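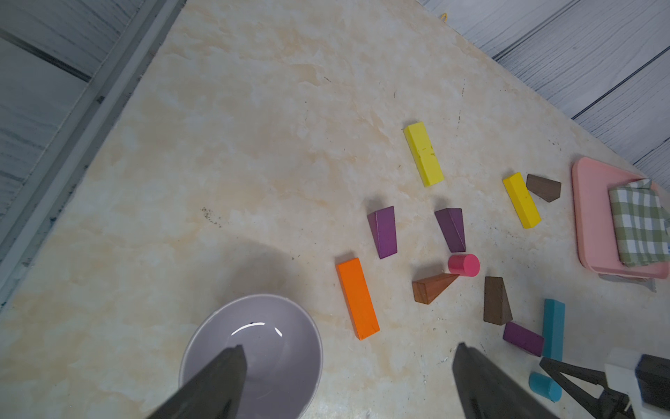
Category: Building Services > Heating and Hot Water

Ticket 442 – Benddale Apartments, Troncoso wing

Tenants in 7 units report no hot water after 6 a.m. Gostent reset the main boiler and checked the supply valve. No fault was recorded.
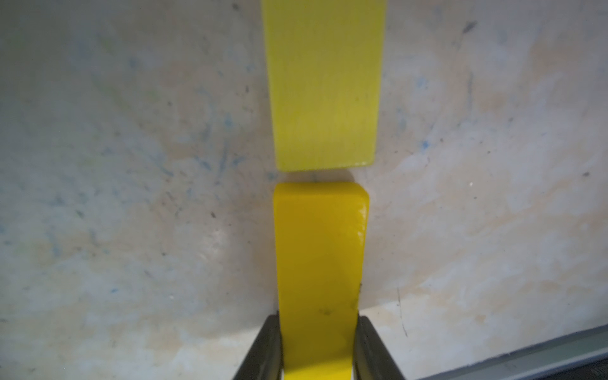

The mixing valve on the fourth floor was then found stuck – Bundiren has ordered a replacement part. Rent credits will be reviewed separately by the leasing office.

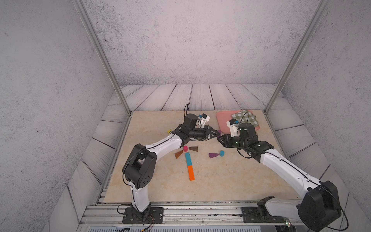

Two robot arms over a tabletop.

Status: open, awaiting part.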